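Onions in the fruit bowl, yes or no?

marlow_k
We keep one big white oval bowl on the kitchen table and everything goes in it. Oranges, apples, an onion, whatever came home from the store. My sister says the onion has to go somewhere else. The bowl gets a lot of light from the window too. Do I need to split things up?

Fothergill20
Move the onion. Apples give off gas that makes onions sprout, and you don't want your fruit picking up the smell. Paper bag in a cupboard.

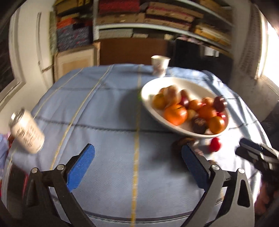 Oranges can stay where they are for a week. I'd move the whole bowl out of the sun though, whatever you decide on the onion.

Colin Dawber
I disagree on the onion. One onion on top of a pile that gets eaten in days won't hurt anything. If you buy a ten-pound sack, sure, store it right.

tess_elldale
Potatoes are the ones I'd worry about. They go green in light. Tomatoes are fine on the table, just don't put them under the apples or they get squashed.

Fothergill20
Colin, mine sprouted in a week last October.

Colin Dawber
Then it was an old onion.

marlow_k
Okay, onion goes in the cupboard and the bowl moves to the other end of the table. Tablecloth stays.

Related threads
Getting orange juice out of a plaid tablecloth
Nulow bread box, worth it?
Apples going soft by Monday
Best way to keep 2 lemons fresh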